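Washing Knits Without Stretching Them

Turn the piece inside out and fasten any buttons before it goes near water.

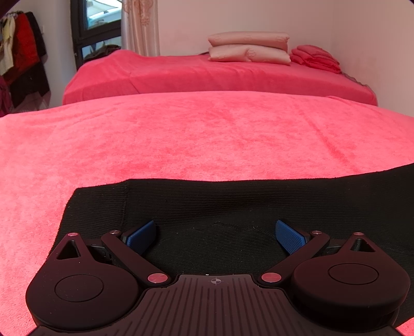

Use cool water and half the soap you think you need. Let it soak 18 minutes, then press the suds through with flat hands. Wringing is what ruins the shape.

Roll it in a dry towel and lean on the roll. Do this twice for thick yarn.

Dry flat, away from the radiator — a mesh rack is fine. Flip it once the top side feels dry.

Dark colors go in their own basin for the first 3 washes. Plush blankets shed, so keep them out of the same load.

Posted by Omolara Shehu, 22nd October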